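May, getting on for midnight

Kettle's gone cold twice because I keep sitting back down at the computer. I promised myself I'd write these entries properly while the trial was running, and I've let four evenings slide already, so tonight you get the lot, dear diary, and you can put up with my rambling.

The thing on trial is Tilton, the practice-room software from Zultano. You get a two-armed robot on your screen and a little sorting job for it, and you're meant to work out all your mistakes in there before you go anywhere near a real pair of arms. Radka Obradović at Brirent put me on to it. She wants to know if it would suit the evening course, and she asked for my plain opinion, good or bad, before they spend 2,000 dollars on the classroom licence. That's a fair bit of money for a course that still borrows its chairs, and I've been feeling the weight of it a little.

Setting up took me most of the first night (my own fault, I skipped a page of the guide and had to go back to the beginning). Since then it's been a pleasure to open. The starter job is all colours and simple shapes, a red cylinder, a red place and a blue place beside it, and I like that very much for beginners. They can see what's what without anyone having to lecture them. I saved some screens as I went this evening, and I'm putting them in here so I remember what I was looking at when I come to write to Radka. 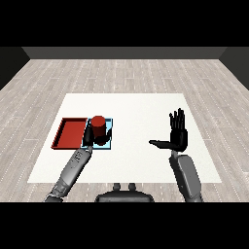
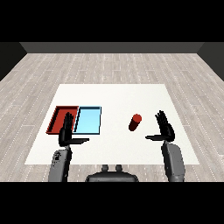
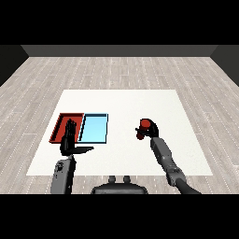 Tilton, the starter job: left hand on the cylinder in the first screen, right hand on it in the last.

What I'd never thought about before is how much the two hands matter to each other. I'm so right-handed that I can barely butter toast with the other one, and I'd assumed I'd steer the whole business with the right and leave the left parked somewhere out of the way. But the trays are over on the left, and I spent a good while tonight wondering where I'd want each hand to be and when. I think the students will have a grand time arguing over that. I can already hear them!

Grumbles, so I don't forget them. The menus are in tiny grey letters and I had my glasses on and off all night. The help pages were clearly written by somebody who already knew the answer. And I'd dearly love a way to name my saved runs, because I've got 20 of them now and they all look the same in the list. The Joshi kit we tried last winter was better for that, though it was a misery in nearly every other way and I wouldn't go back to it.

I do like the look of the room, very plain, grey walls and pale floorboards and nothing to distract you. It's oddly restful. I caught myself humming.

If I had to give it a mark tonight I'd say 4 out of 5, and I'd lose the other one over those menus. I'll ask Radka whether Zultano would do a cheaper rate for a half-year, as we only run the course from autumn anyway. Must also ask if it'll work on the old machines in the back row, which groan when you open a spreadsheet.

Bed now. Bins go out in the morning and I haven't rinsed the milk bottles.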